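Print this article | E-mail this article | 14 shares

4.2 Session length and the retreat rule

Flitis is a two-sided skirmish game in which each player fields a warband of up to 1,000 points. We logged 406 completed games at clubs in Kendutmont and Steinbach, using the second printing of the rules.
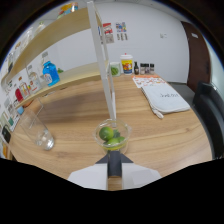

Games in which neither side retreated ran almost twice as long as those ending in a voluntary withdrawal. The difference held at both clubs, although Steinbach players favoured smaller warbands and finished their opening turns sooner. 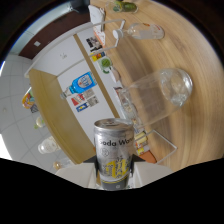
Under the printed rule, a warband that leaves by its own table edge keeps half its plunder. Sturkeo, the publisher, later issued an optional variant in which the share falls by one third for each turn after the third. Players under the variant withdrew earlier and carried less. 

Figure 3. A glass jug of limes beside a drinking glass on its side.

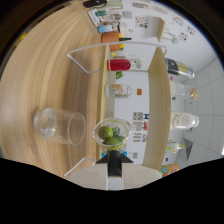

4.3 Player comments

Comments were collected on paper after each game and coded by 2 readers. Disagreements were settled by discussion. Most remarks concerned the cost of archers and the colour coding of the wound markers.
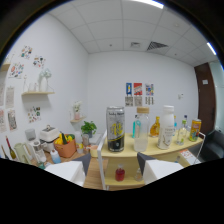
One Kendutmont player wrote that the variant "punishes a slow warband twice", once in movement and again in plunder. Similar remarks were coded as balance complaints.

0 comments | We use cookies to analyse traffic. Accept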